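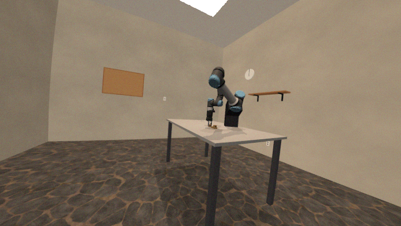
Sim view, gripper down over the part.

November, notebook 3, teleop demos in the simulated room

Picked up where we left off with the small brown part. Goal for the session was a clean set of remote-control demos of one grasp and lift, driven with the hand controller, all in sim. The real arm stays off until the sim set trains something usable.

Started at 9:40. Loaded the room with the table at its usual angle and the part near the long left edge. I left the part there on purpose. Most of the earlier demos had it close to the middle of the table and the policy got lazy about reaching out.

Controller settings as found: translation scale 0.5, rotation scale 1.0, clutch on the trigger. Hervé Delaunay had changed the clutch to the side button and then changed it back, so check before you start. Dropped translation to 0.3 for the last part of the approach. At 0.5 a small twitch of my hand was enough to put the fingers into the tabletop, and the recorder keeps that contact in the file even if you back off right away.

Approach that worked best:

Come in high with the elbow up and the gripper already pointing straight down. Fix the rotation first, then lock it. Move over the part, stop, look from the second view, then go down. If you try to turn the wrist while going down, the fingers drift and you end up correcting all the way to the table. Those demos look terrible when replayed and I think they teach the wrong thing.

The shadow on the table helps a little for judging height but I would not rely on it. It is soft and spreads out toward the front and right, so the edge is hard to read. The second view is better. Hervé wants to add a height number to the operator display. I said yes, but it should not be recorded with the observations.

Grasping: the part is low and uneven, longer and flatter at one end with a blockier bit at the other. Closing on the flat end gives a poor hold and it swings when lifted. Closing on the blocky end holds, but only if the fingers come down far enough, and there is very little room between the fingertips and the table at that point. I settled on coming down, pausing for a count of two, and closing slowly. The pause shows up in the data as a stretch of near-zero actions. We trim those in the Gedlow script, but the trim threshold is set for the faster demos and it cut the start of the close on a few of mine. Raised the minimum idle length from 10 steps to 25 and reran it. The close is now intact in the ones I checked.

Recorder dropped out once. It was the same fault as before, where the Viltbridge process stays up but stops writing. The status light on the panel stays green, so look at the file size too. Lost one demo. Restarted it and carried on.

Set is now at 413 kept demos for this task, including the older center-of-table ones. The longest of today's is 1,649 steps, which is far too long. That was me losing the part, chasing it toward the edge and regrasping. I kept it for now under "recovery" and not in the main set. Would like a second opinion on whether recoveries should go in at all. My feeling is yes, but shorter ones, and done deliberately.

Also tried playing one of the center-of-table demos back open loop with the part at the edge, offset by the difference in position. Arm got there, but the gripper was tilted by the time it reached the part and the fingers touched at a bad angle. The offset alone is not enough that far out. Did not spend more time on it.

Room contents (board, shelf, clock and so on) left alone for this set. Doležal's randomizer can swap the wall and floor textures, but I want one set with everything fixed so we can tell what the variation is buying us. The stone floor is busy, and I suspect the policy may be picking up on it in the wide view. Worth cropping tighter and comparing.

Hand was tired by 11:30 and the demos got worse. Stopped there. Better to do shorter blocks.

To do:
Move the part along the left edge in small steps and record up to 10 at each spot.
Ask Hervé about the height readout.
Fix the writer check so it complains when the file stops growing.
Retrain with the new trim setting and compare with the Zedwood run.
Write the 0.3 scale into the operator notes.
Decide on recoveries.

Data is on the shared drive in the edge folder. The untrimmed copies are there as well, please don't delete those yet.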